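Lestdale Local History Archive
Reader Services: Support Log
Ticket 319
Opened: 22 November 2019
Subject: Missing and duplicated pages in the digital edition of the wartime convoy newsletters
Status: Open, awaiting supplier

Summary of report

A reader consulting the Stisora viewer states that the July issue of the convoy newsletter ends at page 98, although the printed contents list runs to page 141. The essay on the harbour blockships, which begins on the missing pages, cannot be opened. A search for the ship's name returns the correct result, but selecting it leads to a blank page.

Checks carried out

1. The issue was opened on two reading room computers and on one outside the building. The fault was the same on each.

2. The bound copy was taken from the store and compared with the digital edition. The printed pages are complete and in good order. The fault therefore lies with the digital edition.

3. The master files held by Flastero were requested and received. All pages are present at 300 dpi. Two pages of the blockship essay carry the same file name, and the viewer appears to stop loading when it reaches the second of them.

4. The duplicate was renamed on a test copy and the issue loaded again. The remaining pages then appeared in the correct order — the fold-out chart of the anchorage included. 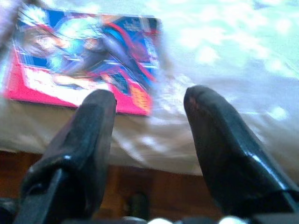 Related fault: author names

During the checks it was noted that the contributor Từ is listed in the index with the accents removed, and that a search using the correct spelling finds nothing. The catalogue record is correct. The error occurs when records are passed to the viewer, and it has been reported to Stisora under the same ticket.

Action required

Flastero is to supply corrected files for the whole July issue. Stisora is to confirm that accented names will be kept when the index is rebuilt. The live edition should not be altered until both replies have been received.

Advice to readers

Readers who need the blockship essay may ask for the bound copy at the enquiry desk. Copies of single pages can be ordered in the usual way, quoting the ticket number.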